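Subject: Re: [slanina-list] Peer support course, April materials

Hello all, 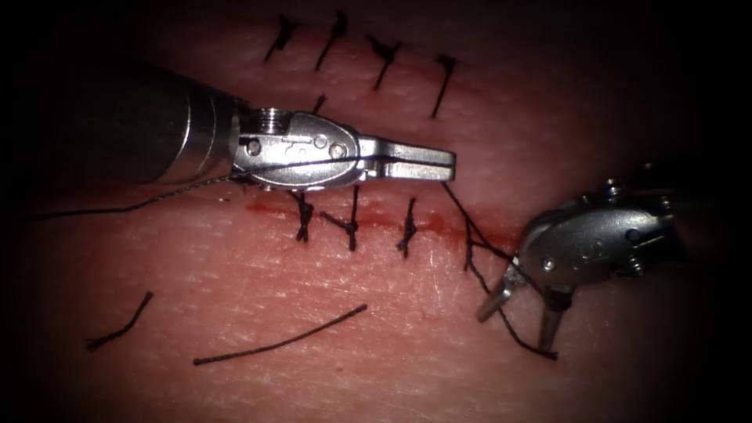
Suture practice pad with two instruments

I read the grief handout again and I have one remark, see under the quote.

> The Sorance handout is now 33 pages. Our helpers
> say it is too long to read after a hard shift.
> Can we cut it?

Yes, please cut. I would keep chapter 2 (sleep and bad dreams) and chapter 4 (talking with children). The list of phone numbers should go on the first page.

I can send a shorter version to the list on Sun 14 June.

Greetings from Latix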